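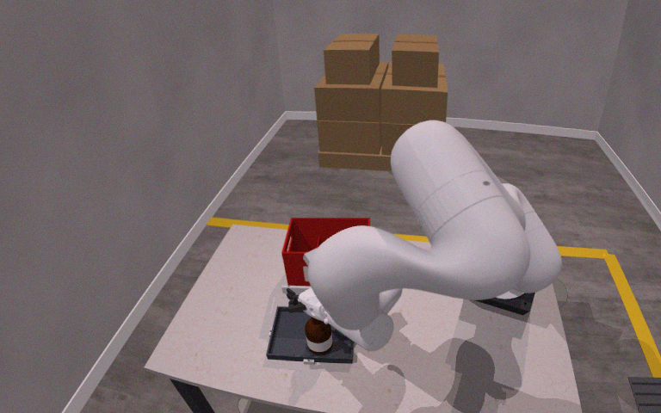
The June visit to the Ferlow bottling plant started at the loading dock, where Beatriz Rebelo checked our names and handed out ear plugs. There were 14 of us, mostly from the Skimora growers' group.

Ferlow packs herbal syrups and tinctures for small farms. Lihua Cui, the shift manager, took us through the wash room first and then to the filling line, which does 60 bottles a minute on a good day. Labels go on in the next hall. We had to skip the cold store - the door seal was being replaced.

Most questions were about minimum orders. Ferlow will take a run of 100 liters, and growers can share one if the recipe is the same. Glass is extra. Américo Abreu asked about returns of used bottles, and Lihua said they do not accept them at present.

Coffee was served in the canteen at 2. The next visit is to the Pelkonen drying sheds, and Duarte Loureiro is taking names.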